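4.2 Cold remedies and the places they end up

Of all the things we asked families to talk about, the cold remedies turned out to be the most sociable. Blood pressure tablets tended to have one owner and one spot, usually close to a toothbrush or a coffee maker, and people told us about them briskly. Cold medicine belonged to everybody, and so it wandered. In the 31 households we visited in Cotholm, we were shown boxes of it in kitchen drawers, in coat closets, in a sewing basket, and (in 11 homes) in or right beside a bed, where it had been carried during somebody's last bad night and had simply stayed on.

Many of these boxes were granules meant to be stirred into a cup of hot water, and in the Chinese-speaking homes the one we met most often was Ganmaoling, shown in Figure 3. Several of the older participants spoke of it with real affection, the way one might speak of a soup.
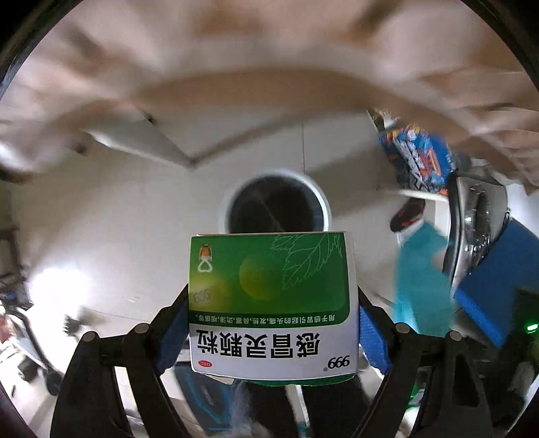
Figure 3. A box of 999 Ganmaoling granules (感冒灵颗粒). The line of text on the dark green strip lists the complaints it is for: headache, fever, nasal congestion, runny nose and sore throat caused by colds.

We had expected, going in, that people would find their medicines by reading the labels, and we had written our interview guide with that in mind. Very few of them did. They told us to look for "the green one" or "the tall one behind the tea," and one grandmother in the Dulano apartments, who was kind enough to let us stay through most of a Wednesday afternoon, sorted her whole supply by color without putting on her glasses. Her granddaughter, who reads English more easily than Chinese, used the very same system. Brannigan's earlier visits in Prernine had hinted at this, though her families kept far fewer imported boxes and the question was never put to them directly.

Color carried people a long way, but it gave them little help with dates. Of the 108 cold remedy boxes we logged, 66 had been opened, and their owners could seldom say when. We return to this in Section 4.3, where we take up the yearly clear-out that many families do in January.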